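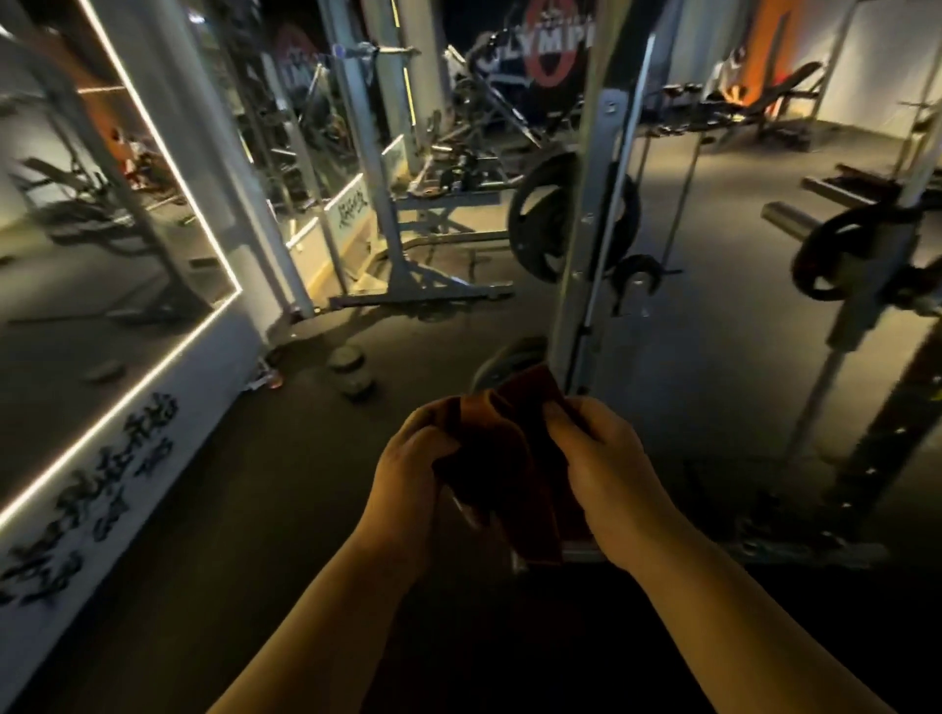 第7讲 健身区布草与收尾整理(讲义,课前发,自己补笔记)

上次讲到前台交接,没讲完的下次补。今天只讲两块:毛巾、收场。期末实操考的就是这两块,别睡。

## 一、毛巾

先分用途,再谈叠法。很多人一上来就叠,叠得挺漂亮,结果擦凳子的和擦汗的混一摞,全部返工。

- 客用巾:擦汗、垫凳面。用一次就下场,不管看起来干不干净
- 器械巾:配消毒液,只擦器械
- 地面巾:只碰地。碰过地的**不回**前两类,洗了也不回

颜色各馆自己定。Sadmont馆用深色做客用巾,枣红、深灰这类。深色的好处:耐看,发黄不明显。坏处:汗渍也不明显,光靠眼睛验不出来,要摸、要闻。绒面的更麻烦,掉毛,灯下面顺毛逆毛两个颜色,新人老以为是脏了。用手顺一把再判断。

### 手法

1. 两手各捏一边,拇指压上面,提起来
2. 离身体远一点抖,别对着人抖,别对着镜子抖(毛全吸上去)
3. 看一面,翻过来看另一面。破边、脱线、硬块,有就挑出来
4. 长边对折,再对折,然后卷或者叠,看架子深浅

常见毛病:

- 抓成一团就往筐里塞。湿的团起来闷一晚,第二天整筐有味
- 夹在胳膊底下走。不行
- 搭在杠铃杆上"等会儿再收"。等会儿就忘了
- 掉地上捡起来抖抖又放回架。扣分最重的一条!!

掉地上 = 地面巾待遇,直接进脏筐。

### 数量

Iller馆的台帐拿来做练习(数字抄一下,课上要算):

| 项目 | 条数 |
|---|---|
| 当班领出 | 158 |
| 脏筐回收 | 109 |
| 架上剩余 | ? |
| 报损 | 2 |

架上应该剩多少,自己减。减出来和实际对不上怎么办?先翻更衣室,再翻操课房,最后才写丢失。顺序别反。

## 二、洗涤简单过一下

详细的看Kanagaratnam那本活页,第二部分,复印室有。考试范围只到这里:

- 深浅分开,绒面和平纹分开
- 不放柔顺剂。放了吸水变差,客人擦汗擦不动,会投诉
- 烘到全干再叠。半干叠好看,放半天就馊
- 新巾先单独过水,掉色。枣红尤其掉,跟白的一起洗就全粉了

## 三、收场顺序

从高到低,从里到外。先物后面,先面后地。这句背下来。

**1. 片、杆、小件**

小片最容易漏。薄,又黑,橡胶地也是深色,灯一调暗根本看不见,踩上去就崴脚。所以收片之前灯开全亮,走一遍,弯腰看凳子底下和架子底座旁边。片归片架,大的在下。卡扣成对放。

**2. 凳**

凳面先喷巾子后擦,别直接往皮面上喷。缝线处多擦一下,汗都积在那。擦完归位,凳头朝向统一,留出过道。

**3. 深蹲架**

立柱、横杠、底脚。底脚往外伸的那一截是绊人的地方,周围不许放东西,水杯毛巾都不行。架上如果有玻璃小牌,用干布,别用器械巾,消毒液干了一片白印子。

**4. 镜子**

最后擦的"面"。上往下,一条压一条。有灯带的镜子注意:

- 灯带边上不喷水,喷在布上再擦
- 先关灯带擦,擦完开灯复查,亮着擦会晃眼,手印看不到
- 镜子角落要蹲下来看,站着看不见

**5. 墙面字画**

有的馆墙上印大字,毛笔字那种,白底黑字。干布轻掸就行。用力蹭容易掉墨或者起边,补一块很贵。有污点拍照报修,不要自己拿酒精试。

**6. 地**

橡胶地:先吸后拖,拖把拧干。水多了进拼缝,底下发臭。地垢用Stollodora中性清洁剂,按瓶身标的比例兑,不要凭手感。浅的鞋印拖一遍就掉,拖不掉的划痕不用管,那是磨损不是脏,别拿钢丝球去搓。

## 四、营业中巡场

还有人在练的时候:

- 不进人家动作范围,等一组做完
- 旁边凳上有毛巾先问一句,不要默认没人要
- 擦镜子避开正在看镜子的人
- 地湿必须放牌子,放牌子之前人不要走开

## 五、课后

作业:写一份你实习那个馆的毛巾流转图,从领出到回架,每一步标谁经手。手画就行,拍清楚。下次课前交,六月以后交的不收。

实操带:自己的毛巾一条(绒面优先),防滑鞋,笔。头发扎起来,戒指手表摘掉,勾线。

思考,不用交:

- 客人自带毛巾落在凳上,放多久算遗失?
- 深色巾和浅色巾,你管一个馆会选哪个?理由要能讲给老板听
- 脏筐放更衣室门口还是放训练区?两个地方各有什么麻烦

下讲:更衣柜钥匙与失物登记,先把失物登计表看一遍。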